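Clothes rail: October changeover

The winter rail goes out in October, so the summer tops need to be off it and boxed before then. Annapurna D'Souza is running the sorting table again and has asked for a few things to be passed on to everyone who helps.

Hangers first. We have far too many wire ones and not enough of the wooden kind. Wire is fine for T-shirts and light blouses. Please keep the wooden hangers for coats and jackets, which drag a thin hanger out of shape within a couple of weeks. If you have spare wooden hangers at home we would be glad of them – up to 40 would be useful, and Sudheer Hegde can collect if you don't drive.

Each garment should be checked before it goes on the rail. Look at the cuffs, the underarms and the zip. Find the care label and make sure it can still be read, as people do ask. Anything with a missing label can go out at 50p. Anything with a stain goes in the rag sack by the door, however nice the fabric.

When you put a top on a hanger, go in from the bottom hem and bring the hook up through the neck. Forcing it down through the collar stretches the neckline, and we had to mark down several good jumpers last year for that alone.
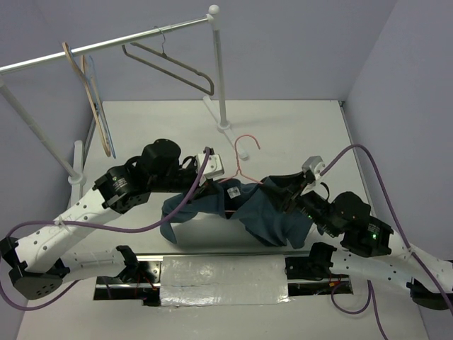

Once the shoulders are sitting level, give the hem a light pull and do up the top button if there is one. Soft knits are better folded and put on the shelf. Dark colours go to the left of the rail and pale ones to the right, with sizes running small to large inside each group.

Leonor Baptista has the new size tags, and they are in the drawer under the till. The old paper ones can be thrown away.

Last season the rail brought in £967, most of it from coats. Sorting starts at 16.00 and finishes when the boxes are empty. Bring a pair of scissors if you have them, and let Annapurna know if you can stay on to help move the boxes upstairs.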